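Bring Back the Long Table

My town library got rid of its big table in March, and I've been grumpy ever since, so consider this your warning.

If you've never been to the Rirdale library, you didn't miss anything fancy. One floor, brown carpet, a heater that knocks. But in the middle of the reading room there was a table that sat 20 people if everybody was polite about elbows, and I've done more living at that table than in most of the apartments I've rented. I filled out my first tax return there. I read a whole series of sea novels there one winter when I was between jobs and my place was too cold to sit in. A man I'd never met taught me how to sharpen a pencil with a pocketknife (I've never needed this, but I can do it).

Now there are six "focus pods." You've seen these. Gray felt walls, a stool that's a little too high, a plug. They were bought to replace the table, they cost a good chunk of money, and when I asked at the desk why, I was told that people had requested more privacy.

Well, sure they did! If you hand me a survey that asks whether I'd like more privacy, I'm going to check yes. I'd also check yes for free soup. I don't think a survey like that tells you what people will miss once it's gone, and I really don't think anyone sat at that table for an afternoon before they decided.

What I miss is being near people without having to do anything about it. That's a hard thing to find now. At a coffee shop you're paying by the hour, more or less, and you feel it. At home it's me and the refrigerator. The long table let you sit across from a kid doing fractions and a lady going through seed catalogs, and you didn't owe either of them a word. Sometimes you got one anyway. Somebody would slide over the section of the paper they were done with. Somebody would ask what 15 across was.

I grew up in Virport, where the library was even smaller, and the table there was just two old school tables pushed together with a crack down the middle that ate pens. My mother used to park me at it after school. I wasn't a sociable kid and I don't think I said ten sentences to anybody in all those years, but I knew who the regulars were, and they knew me, and the one time I had a fever and put my head down on my spelling book, three different adults got up. I think about that more than I think about anything I read there.

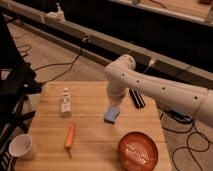
Els Vanhove

I know the arguments on the other side because my neighbor makes them to me over the fence. He says tables are noisy. He says somebody always spreads out – a laptop, a coat, a lunch – and takes up four seats. He's right about the coat people. I have been a coat person. But you can ask a coat person to scoot, and they scoot, and now the two of you have met. In a pod, all you can do is wait for someone to leave.

He also says the pods are always full, so they must be popular. There are six of them! The bus shelter is always full too when it rains.

I'm not asking anyone to throw the pods out. Some people need a quiet corner for a phone call with a doctor or a job interview, and they should have one. Keep two. Keep three if you want, and push them over by the magazines where it's dark anyway. Then put a table back in the middle of the room, under the good light, and leave it alone. It doesn't have to match anything. I hear the old one is still in the basement with boxes of Christmas stuff on it, and I own a dolly and a decent pair of gloves. I'm free most mornings after nine.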